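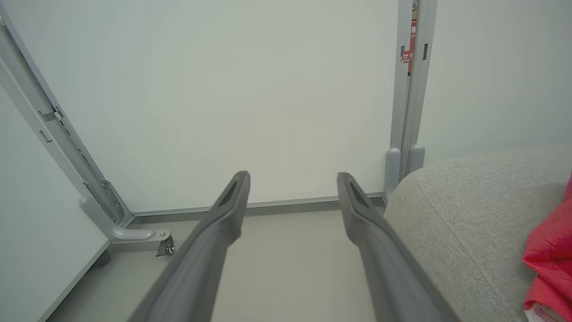
Fig. 2. White panel, light gray metal leg, thin rail at the floor.

4. STANDING AND LEVELING THE PANEL

Read the whole section first. Then start. Section 3 (unpacking, parts check) must be done already. If the parts bag is short, stop and write to Trustora before you build anything.

You need: hex key (in bag), level, tape measure, pencil, soft blanket. Two people for steps 3 to 6.

CAUTION: Panel is top heavy until both legs are tightened. Do not lean it on a wall and walk off. Keep kids and pets out of the room.

1. Clear the floor. Sweep it. Grit under the rail will scratch the floor and throw off your level.

2. Blanket down, panel face down on the blanket. Writing side is the face. Peel the film off the back now, leave it on the front til step 11.

3. Fit the left leg. Long bolts, flat washer against the leg. Finger tight only.

4. Same for the right leg. Still finger tight.

5. Bottom rail. Slots toward the back. Start both end bolts before you tighten either one. If the second bolt won't catch, loosen the legs a half turn and wiggle the rail.

6. Lift together, one person each side. Hands on the legs, never on the panel edge. Set down flat, don't drag.

7. One person holds. Other one tightens: rail bolts, then lower leg bolts, then upper. Snug. Don't use a power driver, the inserts strip.

NOTE: Older Nirneo kits shipped with the short and long bolts swapped in the bag. Check the length against the chart in Section 3. A short bolt will go into the leg and feel fine and then pull out later.

8. Level across the top edge. Turn the foot on the low side. If you run out of thread, shim it.

9. Measure floor to top edge at both ends. Should match within 2 mm. If not go back to step 7, loosen everything, and let it settle before you tighten again.

10. Leave 106 mm clear behind the panel if you're using the cable tray. No tray, 40 mm is enough. Tray instructions are in Section 6.

11. Peel the front film. Start at a corner, pull slow and flat. Leftover glue comes off with warm water and dish soap. No acetone, no scouring pads.

12. Wipe with a dry cloth. Wait overnight before you write on it. Marker on a fresh surface can ghost.

CARPET

Thick carpet: rail will sink on one side after a few days. Re-level in a week, then again in March if you set up over the winter. Hard pads are sold seperately under the Noguchi name, they fit all sizes.

MOVING IT LATER

Take everything off the ledge. Two people. Across a room, lift and carry. Through a doorway, take the legs off and start again from step 2. Most of the damage claims we get are from doorways.

LOAD

Ledge: 200 g max per clip. Don't hang coats, bags or plants from the top edge. It isn't a shelf.

IF IT WOBBLES

Rocks side to side: foot not touching. Step 8.
Rocks front to back: upper leg bolts loose. Step 7.
Clicks when you write: washer missing, or on the wrong side of the leg. Step 3.
Still wobbles: contact Trustora parts desk, Rastidcombe. Ask for Mitsuko Ichikawa or Pascal Joly. Have the batch number ready, its on the parts bag label.

Section revised 2023-01-24 (A. Tapia). Replaces the loose sheet in the box, throw that one out.

Next: Section 5, Ledge and Clips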